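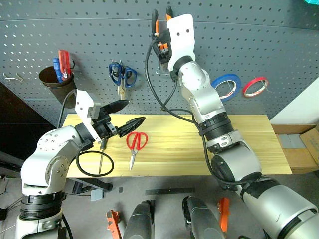 Diary / Books and paper

Dec 11, 2018

The Fetenby book came this morning, nearly three months after I paid for it. I had it written off. The seller's page said "ships promptly", and I suppose that depends on who is holding the calendar. The stamp on the parcel says it left Poneston last week, so whatever held it up in September, October and November, it wasn't Australia Post.

371 pages according to the listing. The last numbered page is 298. I went through looking for a missing section and there isn't one, the index is all there and the sewing looks fine, so either somebody counted the covers and the blanks and his own fingers, or the listing was copied from some other edition. I wrote and asked. The reply said the page count was "as advised by the publisher". The publisher is the same man with a different email address, as far as I can tell. Both of them sign off with "Kind regrads".

The book itself is all right. It's a history of the Fetenby presses, which I've wanted for years, and the chapter on the wartime paper shortages has things in it I haven't seen anywhere else. Whether they're true is another matter. He has no footnotes, only a note at the back saying sources are available on request. I've requested. I'm not holding my breath.

"Limited to 20 signed copies", too. Mine is numbered 20 of 20. Ferenc Deák rang after lunch about something else and I mentioned it, and he went off to find his copy, which he bought back in autumn. Also 20 of 20. We had a good laugh and then I was annoyed for the rest of the afternoon. He reckons it's a slip. I reckon there's a box of them in a garage and every one has the same number in it, but he has always been kinder about these people than I am.

Van Wyk have sent their summer catalogue as well, on the thin paper again. They've gone up on postage and down on descriptions. "Good, some wear" used to mean something. The last "good, some wear" I had from them had lost its spine and smelled like a boat. There's one lot I'd like, a run of the old Erora type specimens, but it says "appears complete" and I've bought enough things that appeared complete. I might ring and get someone to go through it with me over the phone. Last time they put me on hold and then shut for the day.

Paid the post office box for another year. The woman at the counter asked if I'd thought of having things sent to the house. I have thought of it. The house has the neighbour's dog.

Still have to glue the hinge on the atlas – the paste I made on Sunday has gone off. Started reading the Fetenby properly tonight and found the first misprint on the title page.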